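Capítulo 4
La comedia de situación y la construcción del hogar televisivo

Julio
Por Sarita Vashisht y Panagiotis Sarantis

La comedia de situación ocupa un lugar central en la historia de la ficción televisiva. Heredera del serial radiofónico y del teatro de variedades, fijó muy pronto un conjunto de convenciones que la audiencia aprendió a reconocer: el decorado estable, el reparto reducido y el conflicto doméstico que se resuelve antes de los créditos finales.

El presente capítulo examina dichas convenciones a partir del archivo Mowat, que conserva 1.377 guiones y 821 fichas de producción. La consulta de este fondo permite seguir la evolución del espacio familiar en pantalla, desde la cocina como lugar de reunión hasta el salón presidido por el sofá.

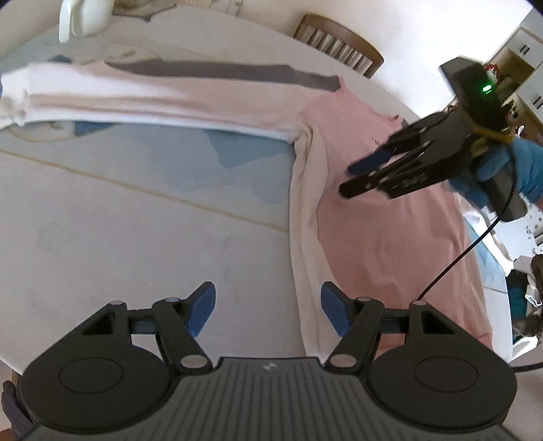
Camiseta rosa sobre la mesa y dos pinzas de color negro.

Se distinguen tres períodos. En el primero predomina la grabación ante público, que condiciona el ritmo del diálogo y la disposición frontal de los actores. En el segundo se generaliza el rodaje con una sola cámara, con mayor libertad de montaje. El tercero corresponde a la serie de arco prolongado, en la que los personajes conservan memoria de lo ocurrido en episodios anteriores.

El apartado 4.1 expone la terminología básica. El 4.2 analiza la función de la risa grabada y las objeciones que suscitó entre los guionistas. El 4.3 aborda el episodio de despedida, con especial atención a la serie Conura, cuyo último guion se reproduce parcialmente en el anexo. Se recomienda al alumnado repasar el concepto de trama secundaria, definido en el capítulo 3, antes de iniciar la lectura.

© Editorial Vornach. Todos los derechos reservados. Contacto | Volver arriba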